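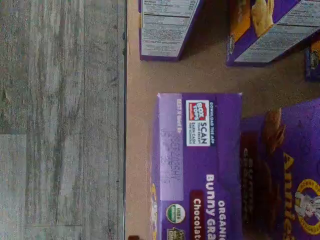 Purple boxes, two of them from Annie's, with the best-before strip where I can find it.

I have a snack drawer problem. It started in March, when I moved back to Zamemitz and found that the flat's only decent cupboard was over the fridge, where I can't reach without a chair. So the crackers went in a drawer, then the drawer filled up, and then they colonised the windowsill, the top of the microwave and (for one bad week) the bath.

What I do now is get everything down on the floor. Every box, every packet, all of it, at a level where I can kneel and be strict with myself. It takes an evening and I love it more than I should. You find things! I found rice cakes from a Gudar market stall that I'd been saving for visitors, and the visitors had been and gone twice.

Boxed snacks are the easy bit. They stack, they stay put, and they have so much printed on them that you can lose ten minutes reading. I've never collected a Box Tops in my life, not having a school to collect for, but I still read the bit about scanning and downloading the app every single time, as if it might have changed. The line I really want is the "best if used by" one, and if I do nothing else I turn the boxes so that's facing me when they go back in.

Then there's the question of whether to keep boxes at all. My sister-in-law decants. She has a wall of clear tubs from Arnaud, 498 in the local money for the full set, and her kitchen looks like a very calm chemist's. I tried it with three tubs. Within days I couldn't remember which were the cheesy ones, and I'd thrown away the label with the ingredients on, which is no use when a friend's child can't have milk. Back to cardboard I went.

My one purchase has been a shallow pull-out crate from Skusov, 196 and worth every bit of it. Boxes go in on their sides, like books, oldest at the front. Anything opened gets a peg. Anything that won't fit has to be eaten before I buy more — a rule I have broken only at Christmas, and on my birthday, and last Saturday.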